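One Towel, One Bar: Nafula Kariuki on the Washrooms of a Small Guesthouse
Interview by Ayane Sekiguchi

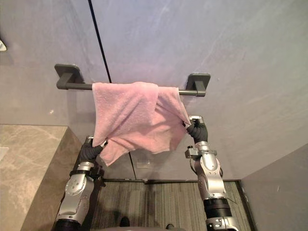
Starting with the wall

Nafula Kariuki has kept the guesthouse in Zekthorpe for 26 years, and when I asked her to talk about housekeeping she wanted to begin with the bathrooms. "The guests look at the bed first," she told me, "but they remember the towel."

We sat in the small office behind the reception on a Sunday, after breakfast was cleared. The house was painted again in December. The bathroom walls are now a pale gray, and the towel bars are dark gray with square mounts. She chose them herself, from a shop in Wukonville, and her sister-in-law thought they were too serious. The pink towels were the answer to that. "Gray with gray is like a bank," she said. "With pink, it is a bathroom again."

I asked if the color is a problem in the laundry. She said it was in the first month. Now the pink ones are washed alone, without softener, and they are shaken hard before they go on the line. She believes softener makes terry cloth flat and slow to take the water. "A towel should be a little rough. My guests from the coast complain, and then they ask me where I buy it."

The hanging

The part she speaks about most is the hanging. A towel thrown over the bar, she explained, will turn on itself. One side goes straight down and the other side makes a fold across, and inside this fold the cloth stays damp until evening.

Her method is simple. The towel goes over the bar with the front a little longer than the back. Then you take the two lower corners, one in each hand, and pull down gently until the crease opens. "You don't fix it from the top," she said. "Everyone starts from the top. The corners tell the rest of the cloth where to go."

She also likes some of the bar left free — a guest always has something small of their own to hang. Erasto Shirima, who does the upper rooms, prefers the towel exactly in the middle. They have discussed this for years and each keeps to their own floor.

What it costs

Last spring she bought 82 new towels in one order and paid 1,699 for them, delivery from Groltau included. She still finds it a lot of money. The old ones were cut up for cleaning cloths, and a bag of them went to Beatrice Mussa, who keeps dogs.

Before I left I asked what she does when she travels and stays in the house of another person. She laughed. "I straighten the towel," she said. "Then I wash my hands and I must use it, so I straighten it again."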